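Fladar 70 Tackle Shield
Hand-held contact shield for club and school football

Product code: FL-70
Made by: Avel
Colours: navy, black, bottle green
Suits: under-14s through to seniors

The Fladar 70 is a curved tackle shield for blocking and tackling drills. It stands 70 cm tall and is 34 cm across the face. It is the middle size in the Fladar range and the one most clubs order, as it works for juniors and adults without having to keep two sets in the shed.

The core is two layers of closed-cell foam, a firm one at the back and a softer one at the front. The cover is heavy PVC with double-stitched seams. There are two webbing handles on the back and a forearm strap that adjusts with a buckle. Left-handed holders can turn the shield upside down and it works the same way. 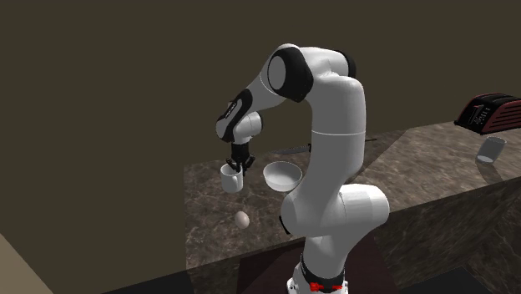 What changed from the old model

Customers who bought the earlier Fladar will notice three differences. The zip has moved from the bottom edge to the back panel, where it no longer drags on the ground. The handles are sewn through a backing plate and not straight onto the cover. The forearm strap is wider.

The old covers will not fit the new core. If you need a replacement cover for an older shield, we still have stock in navy only. Send us the number printed inside the zip flap before ordering and we will check it for you.

Using it at training

For line work, have the holder stand side-on with the front knee bent and the shield tight against the shoulder and thigh. The curve should face the player coming in. Keep both hands through the handles. A holder who lets go with one hand to brace will usually end up with a sore wrist.

For tackling, start at walking pace and aim for the lower third of the shield. It is not made to be left standing on its own or used as a landing mat. For full-speed hits from more than a few steps, use the Sandton tackle bag, which has the weight for it.

Joscha Hinrichs, who coaches the linemen at our local club, runs his players through the shields in pairs at the start of pre-season and swaps holders every two minutes. He prefers the 70 to the larger shield for this because players get their hands inside sooner and can't lean on it. His set has been through two seasons and has needed one new strap.

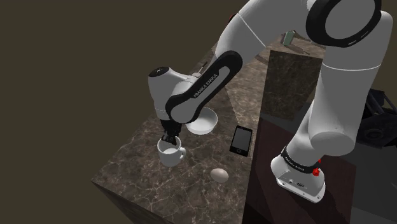 Between sessions, wipe the cover with warm water and a mild soap and let it dry in the open before it goes back in the bag. Mud left in the stitching will wear the thread. Don't use bleach or solvent cleaners, and don't leave the shields in a hot car or against a heater, as the foam will take a set and stay bent. Store them upright or flat, with nothing heavy on top.

Check the handles before each session. If the webbing has frayed or the backing plate has come loose, take the shield out of use until it has been fixed. Spare straps and buckles are listed under Parts.

Which size do I need?

The small Fladar is for under-12s and flag programs moving up to contact. The 70 covers most other teams. The Ichikawa full-length shield is for senior squads who want protection down to the shin, and it takes a fairly big holder to manage it well.

Price and ordering

Single shield: $95
Spare cover: $34
Carry bag: sold separately, holds 2 shields

GST is included. Clubs and schools can order on account with a purchase order. Club colours other than the three listed can be made up, but these are non-returnable and take longer. Orders for the spring season should be in by the end of September.

Printing is available on the front face in one colour. Send artwork as a vector file and we will email a proof before anything is printed.

Warranty

Covers and stitching are covered for 2 years of normal team use. Foam is covered for one. The warranty doesn't cover damage from spikes, dogs, or being used with blocking sleds. Keep your invoice, as we need the number from it to start a claim.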